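Stornside Community Garden – minutes of the October general meeting

By Jaqueline Hinojosa
12th October
4 min read

Evening all. I'm doing the minutes again as Priit's hand is still in a splint, so apologies in advance for the spelling and for the bits where I was also pouring tea.

Present: me, Priit Ozoliņš (chair), Maricruz Valdovinos, Định Trình, Macario Cuautle, plus a good crowd from the lower plots and two people from Mersha Street who are on the waiting list and wanted a look at us.

Apologies: the Cavden end, who all seem to be at the same wedding.

Last minutes
Read and passed. Macario asked that "the argument about the hose" be changed to "the discussion about the hose". Changed.

Water
This took up most of the first half. The council has told us the standpipe near the bottom gate will be off while they redo the footpath, and they won't give a date for it coming back on. Định has priced a second tank to go behind the shed, and it comes to $600 with the stand and fittings. He reckons we'd fill it off the shed roof in one decent storm. I reckon he's an optimist, but I've seen that roof in a downpour and he may be right!

Maricruz wanted to know who'd clean the gutters. Fair question, long silence. In the end the shed-side plots said they'd take turns if somebody else supplied the ladder, and Priit has a ladder.

Moved by Định, seconded by me, that we buy the tank. Carried, one against (Macario, who would like it written down that he isn't against water, he just thinks the tank is ugly and we should paint it).

Hoses: please coil them. I'm not going to write more than that.

Compost
Bay two is cooking along nicely and bay three is a disgrace. Somebody has been putting in whole corn cobs, tea bags with the plastic mesh, and on one occasion a shoe. We had a long talk about whether to lock the bays, which I was against, and I still am – half the good stuff comes from neighbours who drop their scraps off on the way to the bus. Agreed to leave them open and put up a better sign. Maricruz will do the lettering and has asked for no more than ten words.

Also the mulch. Trundeck will drop a full load at the bottom gate for $500, or we can keep getting it in dribs and drabs by trailer. I'd always thought the trailer was cheaper but Định sat there with a pencil and showed us it isn't, once you count fuel and the fact that we never get round to the second trip. Going with the full load. It has to be moved off the verge the same day or we get a letter, so we need barrows. If you have a barrow, bring it, and if you have a teenager, bring that too.

Plots
Plots by the eastern fence have been let go. Priit has written twice to the holder of the corner one and had a nice reply each time and no weeding. We talked about whether it's fair to give up on someone who's plainly having a rough year. I liked what Macario said, which was that we could offer to halve it and let them keep the end with the lemon tree. Priit will ring instead of writing.

The two visitors asked how long the wait is. Priit told them the truth and they stayed for a biscuit anyway, so I think they're our sort of people.

Money
The account has enough in it for the tank and the mulch, but not a lot left over afterwards. The plant stall in May made $500, a personal best, and nearly all of it was tomato seedlings and Maricruz's chilli jam. We'd like to run another one before Christmas. I said I'd ask the school about using the front lawn, and I'll need people to start potting things up now. Empty pots are in the green crate, please stop taking them home.

Rats
Yes, we have some. Agreed no poison because of the owls. Định will put wire under bay three when it's next empty, and everybody is to pick up their fallen fruit. I mean everybody, I've seen the state of the fig.

Any other business
Somebody has left a very good pair of secateurs in the shed. Describe them to me and they're yours.

The padlock code is changing. I'll text it round and won't be printing it here, after last time.

Macario asked about Christmas drinks. General feeling in favour. He's doing the barbecue and would like a list of who doesn't eat what, by the next meeting and not on the day.

We wound up a bit after nine, stacked the chairs and left the hall keys in the usual spot. Next meeting is the same place, same time, second Monday. Bring a mug.

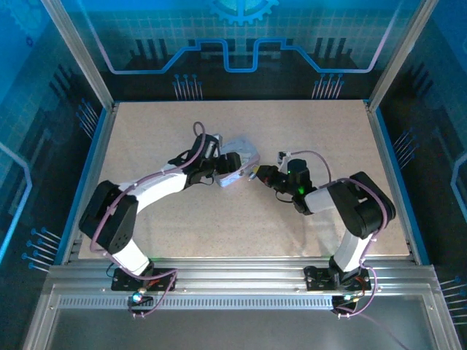 Two robot arms over a speckled beige tabletop.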